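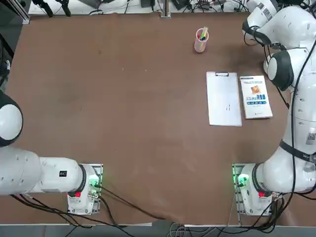 Chapter 4

Buying a Two-Arm Bench Kit

4.1 What is being sold

A bench kit is a pair of small robot arms sold together with their base plates, cables, a camera and the software needed to run them. The buyer supplies the table. Kits of this type are bought by colleges, small workshops and offices that want to try out handling work before paying for a full installation.

This chapter follows one such purchase from quotation to the end of the trial period. The kit is the Unen, supplied by Givside, and the buyer is the records office at Plomthorpe, which wanted to know whether two arms could clear and set out a desk between appointments. The task sounds minor. It was chosen because desk items differ a good deal in shape and stiffness, and a kit that can manage a book, a clipboard and a holder full of pens will cope with most light goods of similar size.

By the end of the chapter you should be able to read a supplier's quotation, say which costs it leaves out, and draw up a fair acceptance test.

4.2 The quotation

Givside offered the kit in two forms. The first was outright sale with 12 months of support. The second was hire for three months, with the hire charge taken off the price if the buyer went on to keep the arms. Achilleas Kokkinos, who managed the purchase for Plomthorpe, chose hire.

Both forms included delivery, one day of fitting and one day of training. Neither included the table, spare gripper pads, or any work on site after the training day. The last of these matters most. A new user will nearly always need a second visit, and on the hire plan it was charged at the full day rate. When comparing quotations, add one extra visit to each before looking at the totals.

A rival kit, the Ojeda, was cheaper by a small margin but came with a single controller for both arms. If that controller failed, the whole bench would stop. Plomthorpe ruled it out on those grounds.

4.3 Fitting and space

Each arm in a pair needs its own base plate, fixed firmly near the edge of the table. The space between the bases is a compromise. Set them close and the arms share more of the table but get in each other's way. Set them far apart and there is a strip in the middle that neither reaches comfortably.

Cables take more room than most buyers allow. They should be able to follow the arm through its whole movement without pulling tight, and they should not lie where goods will be put down. Plomthorpe's first layout had to be changed for this reason, at the cost of half the training day.

4.4 The acceptance test

An acceptance test should be written before the kit arrives and signed by both sides. Chrysanthi Makris wrote the one used here. It had seven tasks, among them lifting a book by its edges, turning a clipboard to face the visitor's chair, and moving a pen holder without tipping it. Each task was run 12 times with the items put down at different angles.

The kit passed five tasks and failed two. Both failures involved thin, flat items that lay close to the table top. Givside supplied softer pads, and one of the two tasks was passed on a second attempt in March. The other was dropped from the contract and the price was reduced.

Section 4.5 sets out the test sheet in full.

Comments (3)

tandemlathe
We hired on the same sort of plan. Check who pays for the return carriage, it wasn't in our quote.

Rosalind P.
Is the test sheet in 4.5 free to copy for a class? I teach evening students and would use it as it stands.

m_orchard
4.3 is right about the cables. I would also ask for the longer set when you order, ours were too short for a deep table.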